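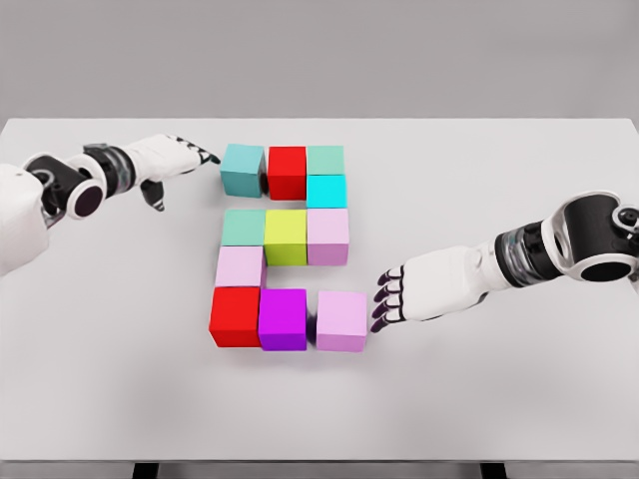 I've spent most of April getting the two-armed cell at Ovach to agree with its simulated twin, and I've loved nearly every minute of it. The real cell is a table, a pair of arms facing each other across it, a rack of controllers underneath and a lot of cable. The twin is the same layout living on my desktop machine, and it's where I do all my fiddling before anything with a motor in it is allowed to move. My favourite test is the number layout, where coloured cubes get placed in the shape of a digit, and the two is the best of them for setup work because it has corners on both sides. The left hand can go for the teal cube at the top while the right one reaches for the pink one at the bottom right corner, the one with the little gap between it and the magenta. I use that gap a lot. It's a lovely small target for checking whether a fingertip is where the software thinks it is.

A few people asked after my last post how the setup goes from cold, so I'll write it down properly this time (partly for me, I've already forgotten it twice).

First job is the bases. Each arm has its own idea of where zero is, and the table has a third, and until they're all tied together you can't trust a single number. On the real cell I bolt a pin plate to the middle of the table and walk each arm over to touch it by hand, with the drives in free mode. Edgardo Tolentino showed me his way of doing this, which is to come at every pin from two directions and keep both readings. If they don't match, there's slop somewhere, and you go and find it before you do anything else! Last time it was a loose clamp on the right-hand base that was letting the whole arm rock by a hair.

Then I copy the base positions into the twin. I used to type them in. Please don't do that. I swapped a minus sign in my first week and spent an entire afternoon admiring an arm that had been planted behind the wall. Now there's a small script, Jesero, that reads the touch-off file and writes the scene file, and it refuses to run if the table height has changed since the last save. Ariel Ocampo wrote most of it over a very long lunch.

Second job is the fingers, and this is where the time goes. The arm joints are pretty well behaved and hold their calibration for ages. The fingers are fussier. Every joint has an end stop, so I drive each one gently to open, record it, drive it to closed, record it, and carry on until I've done the lot. I do the thumbs last because they fold under the palm and it's easy to trap one against another finger if you're in a hurry. The values go in the cell's notebook as well as the file, in pen, and I'm not giving up the notebook.

Third job, contact settings in the twin. If the friction on the cubes is too low they skate off the moment a finger breathes on them, and if it's too high they tip over when they ought to slide. I nudged it up and down for days before Jonalyn Pangilinan suggested tilting a real board with a real cube on it until the cube let go, measuring the angle, and working back from there. Twenty minutes, done. I was a bit embarrassed and extremely pleased.

After that I let it run. An overnight batch on the twin is 4000 reaches, both arms, cubes shuffled to different spots, and in the morning I have a list of the ones where something touched that shouldn't have. My first full batch had 538 of those. I made a cup of tea and went through them sorted by joint, and nearly all of them were the left wrist turning the long way round to get to the far corner of the table. One limit tightened, run it again, and the list dropped to something I could read on one screen. Brilliant feeling.

Now the looking-after part, which I enjoy more than I probably should. The real hands get a wipe down after every session, a dry cloth for the palms and a slightly damp one for the fingertips, because dust on a fingertip changes the grip more than you'd think. Every 4 weeks I redo the finger end stops and compare them with the notebook. If a joint has wandered I check the tendon tension before I touch the software. It's very tempting to just put in the new number and move on, and I did exactly that once, and the tendon went a few days later in the middle of a demo for Trinidad Ocampo's class. The kids thought the ping was the best bit.

The cables get a look too. I run each arm slowly through its full reach with the lights up and watch the loom at the shoulder and the elbow. Anything that goes tight gets a bit more slack and a new tie. We get ours from Abella, the wide soft ones, and they don't bite into the sleeving the way the skinny ones do.

Still on the list: the twin's table is perfectly flat and the real one has a very slight dip toward the front edge, so I want to map that and put it in. Imelda Buenaventura has a dial gauge she's happy to lend me, and she reckons a grid of readings on a Jisier straight edge will do it. After that I'd like to try the five, which has the curve going the other way and should give the left hand a proper workout along the bottom row. I'll post the numbers once I've got them.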